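Search Elholm Notes Enter keywords Go

Zero the wrists before you touch the task

Most of the setup time on our two-arm cell at Elholm goes to the wrong end of the job. People tune the grasp first, because the grasp is what fails on screen. I think the joint offsets should come first, every time, and that no task file should open until they are signed off.

The Vinusport model makes the case. It places small items on a cabinet top, and for 3 weeks in May the left gripper released them 9 mm off target. We changed finger friction, closing force and approach speed. The fault was a wrist offset copied from the Zastorville cell, where the arms are mounted lower.

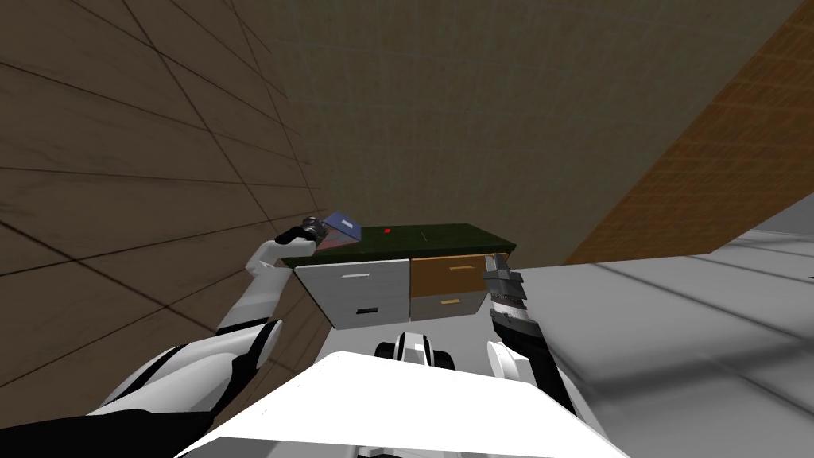 A full offset check takes 2 hours per arm. That is cheap. Run it in simulation, run it again on hardware, and compare the tables line by line — a mismatch in one joint is enough to stop. The Ha procedure allows the second run to be skipped after a software update. I would strike that clause.

Recent items
Cable wear at the shoulder joint
Finger pads: when to replace
Reading a torque log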